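From: Stepan Stetsiuk
To: trodthorpe-neighbors
Date: 1/7/23
Subject: Re: [trodthorpe-neighbors] The snack shelf, again

Bethel Chala wrote:

> Hello all,
>
> I have read the whole thread now, including the part about the
> raisins, and I would like to propose that we stop. The snack shelf
> at the reading room was meant to be a kindness. It has produced 40
> messages and one resignation from the list.
>
> My suggestion is that we go back to the old honor jar, put a price
> on everything, and let people make their own change. If the jar
> comes up short, it comes up short. I don't think we need a sign-out
> sheet for crackers.
>
> Also, whoever has the key to the lower cupboard, please bring it
> back. The good scissors are in there.
>
> Bethel

Bethel, I have the key. I've had it since April. It was on the ring with my bike lock and I assumed it was for a bike lock I no longer owned. It will be on the hook by tonight, and I'd like it noted that I came forward before the cupboard was forced.

On the jar, I'm with you, mostly. I went back through the old notebook over the holidays, which tells you what sort of holidays I had. In its last full year the jar took in $286 and we spent a bit more than that on what went into it. The gap was 3 dollars. I have lost more than that inside a couch. The year after that we brought in the sign-out sheet, to stop the bleeding, and the sheet cost us a clipboard, two pens on strings, and the goodwill of everybody who was asked in front of a child whether they'd written down their pretzels.

So, the jar. I do have a few quibbles with pricing everything separately. When we did that before, we had things at 35 cents and things at 60, and the jar filled up with IOUs on the backs of bookmarks. I still have one that says "I owe 15c or you owe me 10c, not sure." One price for everything on the shelf, and make it a coin or a bill that people carry. Yes, this means the person who takes a mint is paying for the person who takes the big bag of nuts. I've met the person who takes the big bag of nuts and I can live with it.

Then there's the question of what holds the snacks. The wire rack leans. The cake tin has a lid, so people think it's closed, so they don't ask, so the contents go stale and then we have the raisin thread. My vote is for a plain box with no lid, set on the table by the door where it can be seen from the desk. It doesn't need a label. People know what snacks look like.
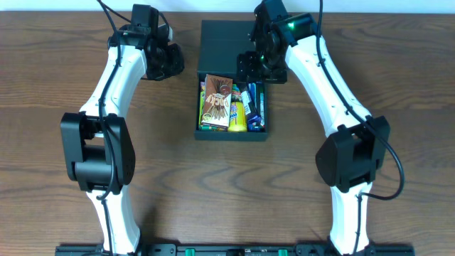 Black open box, packed with snacks, on a wooden table.

I'd want it at about that level of fullness, too. A box with two lonely granola bars in it makes people feel they're robbing an orphanage, and then they take nothing, and then the two bars are there until spring.

On who does the shopping: I know Barros was mentioned up the thread as cheaper, and it is, if you're prepared to buy 1000 of something. I went in there for tea lights once and came out owning tea lights as a way of life. The little store on Brorov Lane charges more per packet but will sell you a normal human amount. I'd rather pay the difference than store the difference, especially as the storage would be the lower cupboard, and you've only just got that back.

As to the Protura bars, which took up what I'd guess was half of the 40 messages, I have no position. I've eaten one. It took most of an afternoon. If people want them, they can go in the box with everything else and be subject to the same market forces. What I would ask is that we don't hold another poll. The last one had five options and six voters and ended in a tie between "yes" and "other."

The raisins I will address once and then never again. They were mine. I brought them in good faith. The date on the packet was smudged, and I read it as generously as I could, because I'd already carried them up the hill. I'm sorry about the book club.

A few loose ends while I have the floor:

The kettle in the reading room trips the breaker if the space heater is on. It's one or the other. I have drawn this on a card and taped it to the kettle, and somebody has since taped a card to my card saying "or both if quick." It is not both if quick. I was there for quick. We found the fuse box by the light of a phone, and it's behind the atlases, for future reference.

The large-print mysteries have been moved to the low shelf so that people don't have to reach. Now they have to bend. I've had feedback on this from both ends of the height range and would welcome a third opinion, ideally from someone with no knees at all.

Whoever is returning library books from other towns to our drop slot, we admire your optimism. We've been driving them back. One of them was overdue by long enough that I was given a look.

And could the person who does the crossword in the shared newspaper please either use pencil or get more of it right.

Bethel, if you're happy with one price, an open box and the jar next to it, I'll do the first shop myself and bring the receipt so it can be argued over properly. I'll bring the scissors up from the cupboard too, unless you want the pleasure of opening it.

Stepan

--
trodthorpe-neighbors mailing list
To leave the list, write to the list owner. Replying "please remove me" to everyone does not work, as several of you have now established.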